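How to Start a Puzzle Swap Shelf

When we moved out to Plesurton I had two boxes of old puzzles and no idea what to do with them, so I put them on a shelf in the Sanna laundromat (with permission!) and left a little note. That was in April, and the shelf has been busy ever since - I just love seeing what turns up.

First, ask for a spot that stays dry and gets some foot traffic. A bookcase 60 inches tall is plenty.

Next, sort what you have. I keep jigsaws of up to 308 pieces on the lower shelves where kids can reach them, and the big ones go up top. Put a rubber band around every box, and please don't skip this, I have crawled under enough dryers for one lifetime.

Then write your card. Mine says "Take one, leave one, no hurry," and I tape a copy inside each lid too.

Save a shelf for puzzles that aren't jigsaws. Interlocking blocks, wire loops and sliding trays all go fast, and they do best in a zip bag with the solution folded up small.

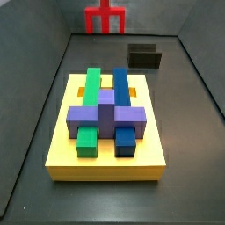
Three colored bars locked together on a yellow base.

Tidy up every couple of weeks, and bring a few spare bags with you when you go.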